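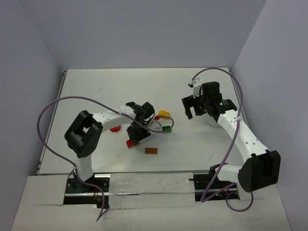 Bramard cell, brick task, left arm over the red one.

Brick pickup demos: how much mess is enough mess?
Posted in: Data Collection

tirkside_tom
June 9, 2026
Bricks on a white table, two arms, me driving. I have 46 demos of the left arm picking up a brick and handing it to the right arm, which has so far been a very patient colleague. The policy trained on them does a lovely job of moving to where the brick used to be.
My plan was to keep the start layout the same for 40 more and then start scattering. Rima at work says I should have scattered from the first one. Who's right? Please say me.

perihan_b
Rima. You have 46 recordings of one idea. I did the same thing last August and got a model that was extremely confident about a single square inch of table.

gokce_fan
Going to disagree a little. If every demo has a new layout and you only have a few dozen, it learns a vague hover and nothing else. I'd do blocks. Pick 6 layouts, record a batch of each, train, see where it fails, record more there.

perihan_b
Blocks are fine if people remember to move on to the next one. People do not remember. People get comfortable and call it a baseline.

tirkside_tom
I feel watched.

enyamweya
Can we talk about the cable? That purple loop on the left arm crosses right over the green brick. Whatever you do with layouts, your camera is learning cable too. Clip it down before you record anything else.

gokce_fan
Or leave it. The cable will be there when the policy runs. Tidy it for the demos and let it flop around later and you've built yourself a new problem.

enyamweya
I said clip it down, meaning for good. I didn't say hire it for the day. Mine was loose for a whole project and the gripper kept shying away from one corner. I spent a week blaming the learning rate.
Erick Nyamweya, reformed loose-cable person

gokce_fan
Fair, I read that as tidying up for company. Permanent clip, no objection.

mod_bramard
Moved from General. Also, Tom, which color is it supposed to pick? You've got more than one red out there.

tirkside_tom
Whichever brick I feel like. Is that bad?

perihan_b
Oh, Tom.

mod_bramard
If nothing tells the model which one you chose, it'll average your moods. Either give it the color as an input or write down a rule, like nearest to the left gripper first, and stick to it even when you're bored.

tirkside_tom
OK. Went back through the recordings. In 18 of them I took the nearest brick, and in the rest I seem to have been expressing myself. Keeping the 18, binning the others. Rule is now nearest first, cable gets clipped tonight, and I'm trying the blocks with a new layout each time the batch ends. Rima has been informed and is being unbearable.

enyamweya
Leave enough slack for the wrist to turn all the way before you clip it. Ask me how I know.

gokce_fan
Post the failures when you have them. The good runs all look the same.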